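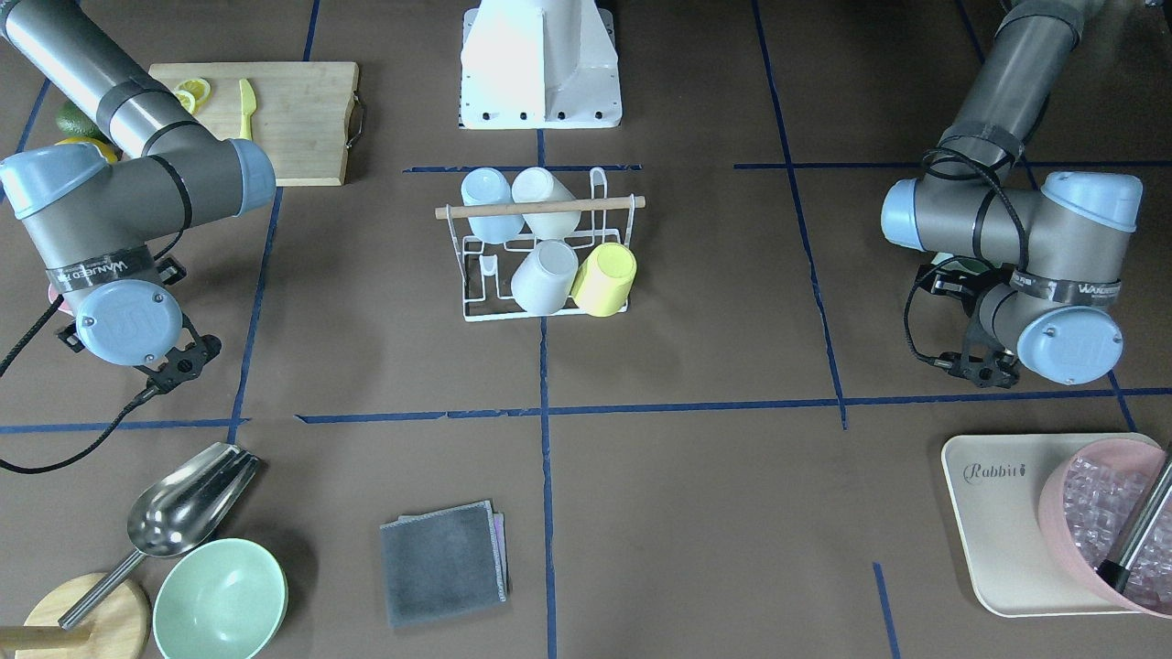
Kitchen Table Evenings at Mondine - we are looking for people to take part

Mondine is a small household studio, and for a good while now we have been interested in one of the least glamorous parts of home life: what happens to the dishes after they have been washed. Where does the dish rack go? Who folds the cloth, and where do they leave it? Why does one family need everything put away before bed while the family next door is perfectly happy to take a plate straight from the rack at breakfast? We could talk about this all day (and we often do), but we would much rather hear from you.

So we are inviting people who cook, wash up, tidy or simply live with other people who do, to come and spend an evening with us in April. You don't need to be neat. You don't need to be a good cook. Some of the most useful evenings we have had so far were with people who told us at the door that their kitchen was a disgrace, and then went on to explain a very sensible system for their cupboards that they had never thought of as a system at all.

What the evening is like

Each session lasts 2 hours, with a break in the middle for tea and something to eat. We start with a chat around the table about how your kitchen works on an ordinary day, and then we move on to the hands-on part, where you set out a selection of kitchen things the way you would at home. You will be asked to put them away, bring them back out, and lay things ready for a simple meal. There is no clock running and no score. If you change your mind halfway through and want to move the dish rack to the other side, please do - that is just the sort of thing we like to talk over with you afterward.

We keep the groups small so that everybody gets a proper turn. There are 15 places altogether, spread over several evenings, and we will do our best to fit you in on one that suits you.

Who we would like to hear from

Anyone over 18 is welcome. We would be especially glad to hear from people who share a kitchen with roommates, from grandparents who have the grandchildren over to eat, and from anyone who has recently moved from a large kitchen to a small one, or the other way around. Left-handed people, please do write in too! We had very few last time, and we missed them. If you find it hard to stand for long or to reach across a table, tell us when you write and we will set things up so that you can do everything sitting down.

If you took part in our Stullumon pantry project, you are very welcome to come again. The questions are different this time, and there are no jars to label.

What you get

We pay $344 for taking part, which covers the session and a short phone call a week or so later. Travel on local buses is paid back on top of that, so hang on to your ticket. You are also welcome to bring a favorite utensil from home if there is one you can't do without, and of course you will take it back with you at the end.

Where to find us

We are on the ground floor of the Figueiredo building, through the side entrance by the bike racks. Ring the bell marked 3153 and wait a moment, as it is a long hallway. There is parking in the yard, but it fills up early in the evening.

How to apply

Please write a few lines to Jeferson Trindade at the address above, with "Kitchen Table" on the envelope, or leave a note at the front desk of the Tuditz bookstore, where they kindly collect our mail too. Tell us who you live with, who usually does the washing up, and one thing in your kitchen that never seems to have a proper home. Add a phone number and the best time of day to reach you.

Applications are open now, and we will phone everyone who writes, including those we can't find a place for this time.

Posted December 14, 2025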